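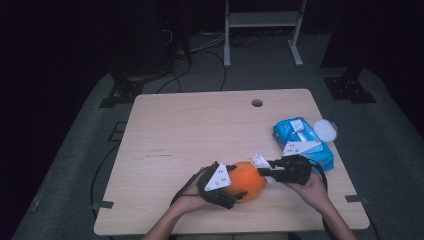 The Tufa is the smaller of two fixed-height tables sold by Broltanwood. I ordered mine from the Orport warehouse in January and have used it daily for sewing, paperwork and the odd meal.

## Assembly

It comes in one carton with a bag of 16 bolts and a hex key. The key is soft and rounded off on the sixth bolt, so use your own. Holes lined up on three legs. The fourth needed the bolts left slack until the rail was in – the leaflet gives these steps in the wrong order. Allow an hour.
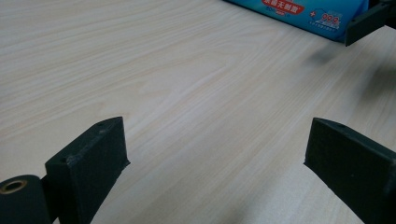 ## Stability

With the feet level there is little side-to-side movement. Front-to-back is worse, and a sewing machine at 1,000 stitches a minute sets up a hum in the rear rail. Felt pads under the machine cured most of it. The feet adjust by 6 mm, enough for a modern floor but short for an old one.

## Surface

The grain is bold and the corners are rounded, which is kinder to sleeves. Glare is noticeable under a bright lamp. Wipe it with a damp cloth and keep solvents off.

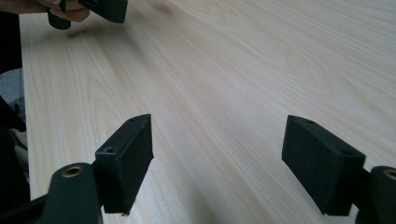 *Tufa tabletop, grain detail.*

## Against the Sukmont

The Sukmont has a stiffer frame and a better leaflet. It is also heavier, and its feet don't adjust at all. For a level floor I would pick the Sukmont. For mine, the Tufa stays.

Rating: 6 out of 10. A thicker rear rail would add a point.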